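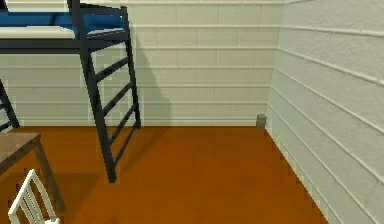

**ternia_tim:** So the Besson base clears the ladder foot in sim. Fine. Has anyone changed the lidar height on the real one? Ours sat too high and drove straight under things.

**mortarline:** Lowered it in July. Worklow still loads the old mount file unless you delete it by hand.

**ternia_tim:** Then I don't trust any of those runs. White chair with thin slats, too — good luck seeing that with one flat scan.

**kettle669:** Disagree. Ours at Furneck has done 1908 runs on the stock mount, 2 bumps, both a worn caster.

**mortarline:** Worn caster, or nobody checked the mount?

**kettle669:** Checked. Swap all 4 casters and redo the wheel calibration before you touch the lidar.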